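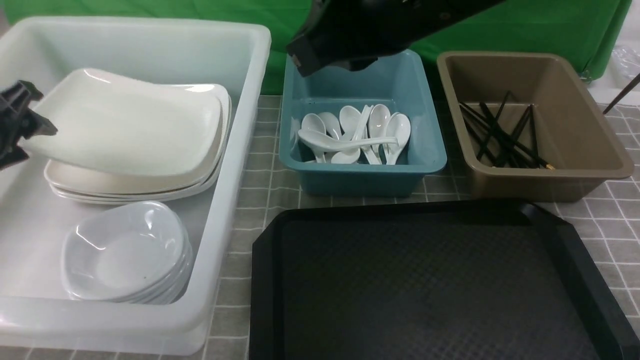
How to Sort and Store Dishes in Plastic Bins (Without Chips)

Posted 08/12/2021 in Kitchen

Quick one today, I have a sink full of stuff waiting. A few of you asked how I keep the party dishes together between parties. Short answer: plastic bins. One big one for plates and bowls, a little one for spoons. Long answer below.

This works for everyday dishes too, or for a move across town. For a long move in a truck you want paper between every single piece and a real box. Different job, different page.

What you need

One big bin, thick rim, see-through if you can get it
One small bin in a color, for the spoons
Dish towels, two or three
Paper towels or plain packing paper
Masking tape and a marker
A clear stretch of counter or table

My big ones are Galtusel, the small ones are Riltier. Any brand is fine. What matters is a flat bottom and a rim you can get your fingers under. Skip anything with ridges molded into the floor, the stacks rock on them.

Step 1. Wash and dry everything

Yes, even the ones nobody used. Dust plus grease equals glue after a few months in the garage. Dry by hand, then leave it all out on towels for an hour or so. Bottoms up for the bowls. The foot ring on the underside holds water and you will miss it, I always do.

Soup spoons – the ceramic kind with the deep bowl – hold a drop right where the handle starts. Tip them over and let them drain.

Step 2. Check for chips

Run a finger (gently!) around every rim. Corners first on square plates, that's where they go. Anything chipped comes out of the set now. I put mine under plant pots.

Look inside the bowls while you're at it. Dark specks are either dried food or a spot in the glaze. Fingernail test. If it comes off, back in the sink. If it doesn't, it's glaze, leave it be.

Gray streaks are from metal forks. Baking soda and a damp cloth, rub, rinse. Takes a minute per plate. Worth it if the plates are white, they show everthing.

Step 3. Sort by shape before you touch the bin

Make your piles on the counter. Square plates with square plates, same size only. Bowls with bowls. Spoons in a heap. Don't mix two sizes of plate in one pile, the top one ends up sitting on the curved edge of the one under it and all the weight is on four little points.

Same maker helps as well. My Leblanc plates nest tight. The ones I bought later to fill in the set look the same and don't nest at all, they sit up high and wobble. Separate pile for those.

Step 4. Plates in first

Big bin flat on the counter, long side facing you. Folded dish towel on the bottom if it's going to be carried anywhere. If it's only going onto a shelf in the next room, I don't bother.

Plates go at the back. Few at a time, three or four, both hands. Set the far edge down first, then lower the near edge and get your fingers out. With square ones, line up the corners as you go. A plate turned even a little won't nest and you'll see the gap along the side. Stop, lift it, turn it, put it back. Don't push down on it.

Plates with turned-up edges are nice for this, they lock into each other. They also stick. To get one off the stack, lift at a corner and tilt it, then get your other hand underneath before it leaves the pile. Pull straight up and sometimes the second one comes along for the ride, then drops. Ask me about my floor.

How high? Keep the stack under the rim of the bin. A hand's width under is good. Higher than that and the bin is too heavy anyway.

Step 5. Bowls next to the plates

Front half of the bin. Never on top of the plates, even if there's tons of room up there. Bowls stack right side up, rims lined up. Rounded square rims only fit four ways so you know right away if one is off.

Leave a finger of space between the bowls and the plates. If you're carrying it, fill that space with a rolled towel. No rattle, no chips.

Lift test: pick up one end of the bin a couple inches. Anything slides, add another towel. If you groan, take some plates out and start a second bin.

Step 6. Spoons get there own bin

This one took me years. I used to lay the soup spoons on top of the bowls. Every time I needed a bowl, spoons off, spoons on, one on the floor. Small bin fixed it.

Stand them up, bowls of the spoons at the top, handles down. They lean on each other at the back of the bin and you can grab one without digging. One or two can lie across the front if they won't stand. Fine. It's spoons.

For carrying, lay them all flat instead, in layers, with a paper towel between layers. Standing spoons knock together in the car. Ask for a lap to put that bin on if you've got a passenger.

Use a different color for the small bin. I can tell somebody "blue bin" from across the kitchen and they find it.

Step 7. Label

Masking tape on the short end, marker, done. Write what's in it and how many. Mine from October says PLATES 20, and it saved me unpacking the whole thing to see if I had enough. Label the end that faces out on the shelf. Sounds dumb. I have gotten it wrong on three bins.

Don't use fancy sticky labels straight on the plastic. They don't come off, ever.

Step 8. Put it away

Low shelf or the floor of a closet. Heavy dishes over your head is a bad idea. Don't stack a second bin on top unless it has a lid made for it and the lid is holding the weight, not the plates.

No lid? Clean towel over the top, tucked in at the sides. I like the Namen flour sack ones, big enough to cover the whole bin.

Getting it all back out

Reverse order, pretty much. Spoons out first and off to the table, then bowls, then plates. Clear a landing spot before you pick up anything. Take plates off the top a few at a time and keep the other hand flat underneath.

Going straight from the bin to the table? Leave the bin on a chair next to you and set from there. Less walking.

Rinse if it's been in storage more than a couple of months. Quick wipe with a damp towel otherwise.

Stuff people asked

Can I use a cardboard box? For a day, sure. Cardboard gets soft in a damp garage and then the bottom goes.

Do I need felt plate dividers? For grandma's china with the gold edge, yes. For plain white everyday plates, no. A paper towel between every few plates if you're nervous.

Plates on edge like records? People do that for moving, and it works in a snug box with padding. In a wide open bin they fall over. Flat for bins.

Wood or metal spoons in with the ceramic ones? No, keep metal out. It leaves those gray marks again. Wood is ok if it's bone dry.

My bin smells like plastic. Wash it with warm water and dish soap, leave it outside for an afternoon. Baking soda in the bottom overnight if it still smells.

Glasses are a whole other thing, I'll do those next once I find the dividers. They're in a bin somewhere. No label.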